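Moving your saved games to the new launcher

If you played Vasberg on the old launcher, your saves won't come across by themselves, so please set aside a quiet half hour before the old servers close on Sunday, November 3, 2024. It's a friendly enough job once you get going, and Mei Pennington has tested every step on both a tired old laptop and a rather nicer desktop.

Before you start

You'll need your Nindton account name, the password that goes with it, and 4 GB of free space on the drive where the game lives. If you also own the Peñalver expansion, install that first – the launcher gets muddled when it meets expansion saves without the expansion.

1. Open the old launcher and let it finish any update it wants to do. Version 1393 or later is fine.

2. Go to Settings, then Storage, and choose Export Saves. Pick a folder you'll remember. The desktop will do nicely.

3. Wait for the bar to fill. Large towns take longer, and the bar does like to sit near the end for a while.
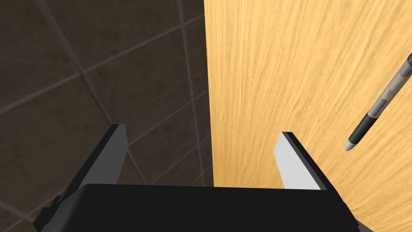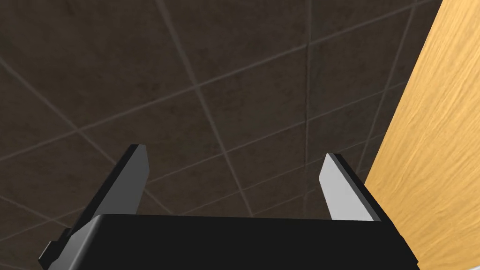

Rendered views

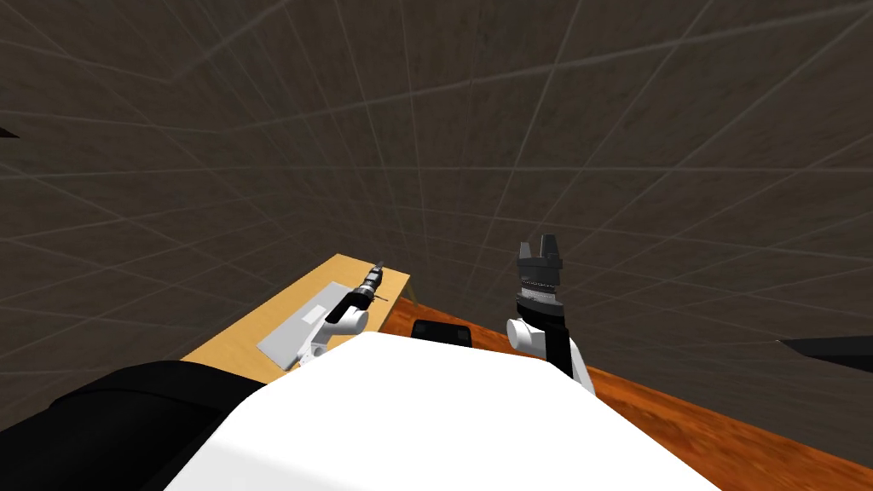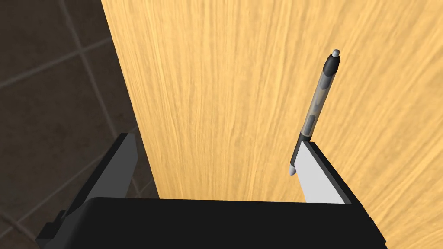 4. Close the old launcher completely. On Windows it tends to linger in the corner by the clock, so right-click it there and choose Quit.

5. Open the new launcher, sign in, and choose Import Saves from the Library page. Point it at your folder and press Start.

6. Load one of your towns and have a little wander. Check the harbour and the market in particular, as those were the two places that gave us trouble back in July.

Caution: don't rename the exported folder or anything inside it. The launcher reads the names to work out which save belongs to which town.

Note: each account can hold 30 saves. If you have more, the oldest ones stay in your folder and you can swap them in later from the same page.

If the import stops with error 3, sign out, sign in again and repeat step 5. Should that fail, write to Gertraud Gasser on the Unidberg help desk and attach the log file, which sits in the same folder as your saves. She'll want to know which edition you bought as well, so do mention it in your first message.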